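Section 6: Setting Up a Match Day in Skekus Scorer

Once your teams and rosters are in (Sections 3 through 5), you're ready for the fun part! This section takes you from an empty calendar to a dual meet that's ready for the first tee. Most coaches get through it in one sitting, and the second match goes a lot faster because Skekus remembers your home course.

Before you start, have these handy:
A scorecard from the course, with par and handicap rank for each hole
Your lineup, in playing order
The visiting school's team code (their coach finds it under Team > Share)

6.1 Create the match

1. From the Season screen, tap New Match.
2. Choose Dual, Tri or Quad. For a league championship, skip ahead to Section 9.
3. Enter the date and first tee time.
4. Pick the course. If it isn't listed, tap Add Course and type in the pars from your scorecard.
5. Choose Front Nine, Back Nine or Full 18.
6. Tap Save. The match shows up in gray on your calendar until the other school accepts.

Note: Pars are locked once a match has been saved. If you spot a typo, delete the match, fix the course, and start again.

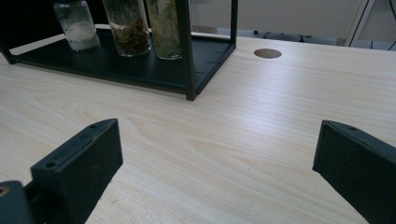 Desk with black metal rack.

6.2 Set the scoring format

Most high school leagues play six and count the best four, and that's how Skekus comes set. If your league does something different, change it now.

1. Open the match and tap Format.
2. Set Players per Team and Scores That Count.
3. Under Tiebreaker, choose Next Player's Score, Low Medalist or None.
4. Set Maximum per Hole if your league uses one. We love this setting for JV matches, where it keeps things moving and saves a few bruised egos!
5. Tap Apply to This Match, or Apply to Season if every match will be the same.

Caution: Apply to Season overwrites the format of matches you've already played, and their team totals will be refigured. Export your season first (Section 11.2).

6.3 Enter the lineup and pairings

1. Tap Lineup and drag players into order, one at the top.
2. Tap Pairings, then Match by Position. Your number one goes out with their number one, and so on down the list.
3. To change a group, press and hold a name and drag it where you want it.
4. Assign a scorekeeper to each group. Any player in the group will do.

Note: A player who isn't on the official roster shows a yellow dot. You can still save, but that score won't count toward the team total.
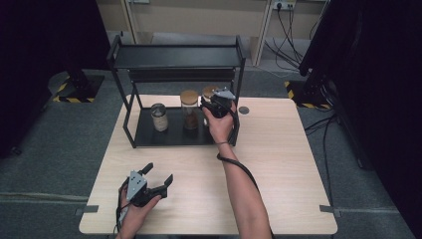 Black shelf with three glass jars.

6.4 Connect the phones

Each group keeps score on one phone. The Brellell course pack stores the holes on the phone itself, so scores go in just fine out on the far holes where the signal drops.

1. On your device, tap Start Check-In. A three-digit match code appears, such as 103.
2. On each scorekeeper's phone, open Skekus Scorer, tap Join, and enter the code.
3. Have the scorekeeper pick their group and tap Ready.
4. Wait for the green check beside every group.

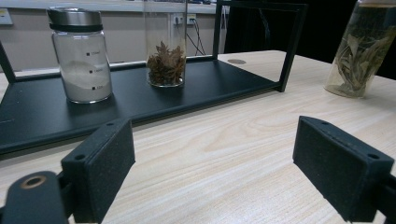
If a phone won't join, close the app and try once more. Still stuck? Look for message 985, which means the phone has an older version and needs the update. Paper cards always work as a backup, and you can type the scores in afterward under Match > Enter by Hand.

Caution: Don't tap End Check-In until the last group has its green check. The code stops working right away.

6.5 Post the result

1. When a group finishes, both sides review the card and tap Agree.
2. Once all groups are in, tap Post. Team totals and the medalist appear on both schools' pages.

Section revised Jan 2, 2023, by Elaheh Tabrizi. Shotgun starts are covered in Section 7.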